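Support > Bathroom > Roscombe Mirror Cabinet and Vanity > Setting Up the Shelves

4. Loading the open shelves

The open column is on the left of the mirror. Complete section 3 before you put anything on it.

4.1 Wipe each shelf with a damp cloth and let it dry.
4.2 Put the tallest bottle in first, then fit the smaller ones below it.
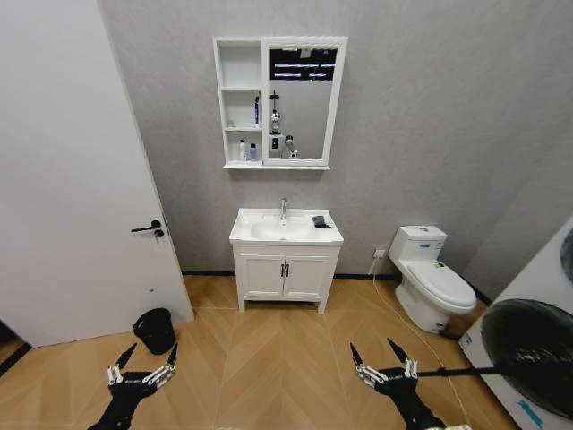
Fig. 5. Cabinet above the vanity, tall bottle in the middle compartment.

CAUTION: Do not hang towels or bags from the mirror frame.

4.3 Check the height of each item before you choose a shelf. Toothpaste can stand upright on the top shelf if it leans on the divider next to the mirror – bottles need to stand on their own.
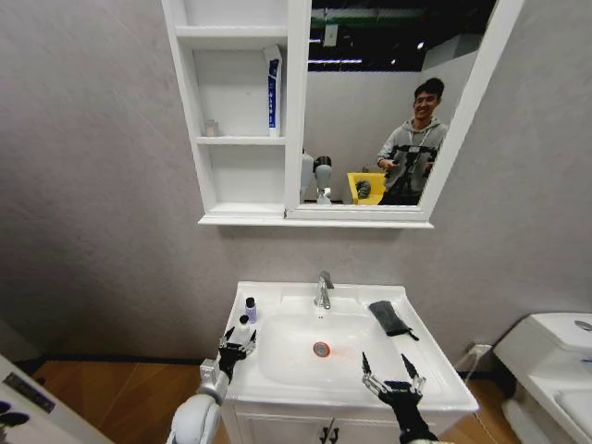
Keep the countertop clear near the faucet so the lever moves freely. Small bottles do well in the back left corner, and a folded cloth can stay on the right side of the basin. Wipe up spills within 20 minutes – hair dye and mouthwash can stain the glaze.

4.4 Open the bathroom door fully and check that it clears the vanity. 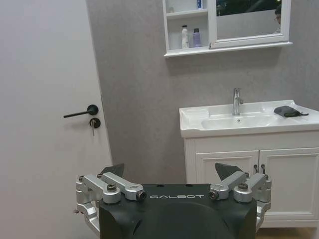 5. Cleaning the mirror

Spray the cloth, never the glass. Do not use ammonia on the frame.

Related guides
Clisora Faucet: Replacing the Cartridge
Wavance Door Lever: Fitting and Adjustment
Yimyam Soap Dish: Care Sheet 76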